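Part-Time Organist and Choir Accompanist
Plitasden Lutheran Church, Prindesville

Our organ bench will be open come November, and we would dearly love to find the right person to sit on it. We are a singing congregation, the kind where folks hold the last note a little longer than they should, and we'd like somebody who enjoys that and will pull us gently back into tempo when we need it.

The position is for one Sunday service each week at 9 in the morning, plus one evening choir rehearsal from September through the end of May. There are extra services in Advent, Lent and Holy Week, and those are paid separately, as are weddings and funerals (you'll have first say on all of them, and you are free to turn any of them down). The choir takes the summer off, though the organ does not!

The instrument is a two-manual pipe organ with 1019 pipes, tuned spring and fall and in good health for its age. The trumpet can be temperamental in damp weather. We also have an upright piano in the choir room and a better one in the sanctuary, and you are welcome to practice on any of them whenever the building is open. If you've come up as a pianist and are still finding your way around the pedals, please do apply anyway. We would gladly help with the cost of lessons.

You should be comfortable playing four-part hymns, following a liturgy, and accompanying a choir of 19 with a wide range of ages and a rather narrow supply of tenors. You don't need to be Lutheran. We use the hymnal for most things, with a handful of Spanish songs that came to us through our sister parish in Sepúlveda, and we hope to learn more of those.

Pay is $175 for each week's service and rehearsal together, with four paid Sundays off a year. There is also a music budget of $4000, which you would spend together with the choir director.
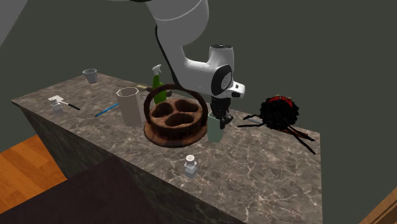
Our last organist wrote that she came for one Easter and stayed for six years, that the choir forgave her every wrong note, and that whoever comes next should ask for the hymn numbers early in the week and keep a sweater on the bench.

To apply, send us a letter telling us a bit about yourself and the music you love, along with the name of one person we might call. A recording is nice but not required. Drop it at the church office or mail it to us on Flulteck Road. We'll invite you to come play two hymns and a piece of your own choosing, and there will be coffee afterward.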